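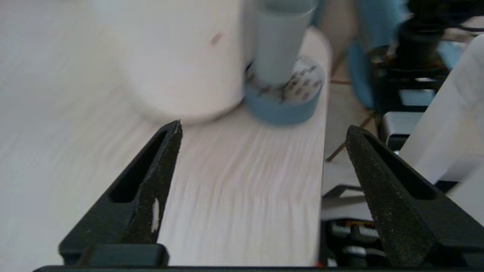
Chapter 13
Teaching by Demonstration

A robot arm can be programmed by typing in a list of positions. For a task that never changes, such as lifting the same tray from the same shelf, this is often enough. Household tasks are harder to write down. A cup may be turned a little, or stand closer to the edge than it did the day before. In this chapter we look at a different way of working, in which a person carries out the task through the robot and the robot's controller learns from the record.

There are two common methods. In hand guiding, the teacher takes hold of the arm and moves it through the task. In remote control, usually called teleoperation, the teacher moves a separate device and the arm copies the movement. Hand guiding is easy to learn, but the teacher's own hands can get in the way of the camera. Remote control keeps them clear, though the teacher loses the feel of the object and has to judge contact by eye.
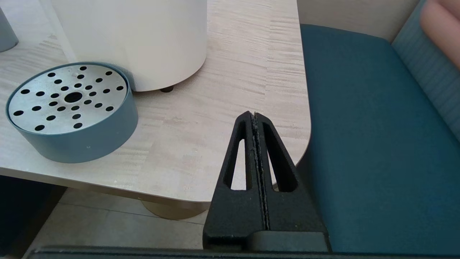 A single run through the task, from start to finish, is called an episode. Each episode stores the camera pictures together with the position of every joint and the opening of the gripper, all marked with the time. If the arm is recorded at 16 readings a second, an episode of 45 seconds gives 720 readings.

The wrist camera deserves special attention. It moves with the gripper, so the fingers stay in view while the table and everything on it shift behind them. Fast movements blur the picture. New teachers are therefore asked to slow down as they come near an object, and to close the fingers only when the arm has settled.

Section 13.1 deals with hand guiding and Section 13.2 with remote control. The exercises begin on page 29 of the workbook and can be done without a robot.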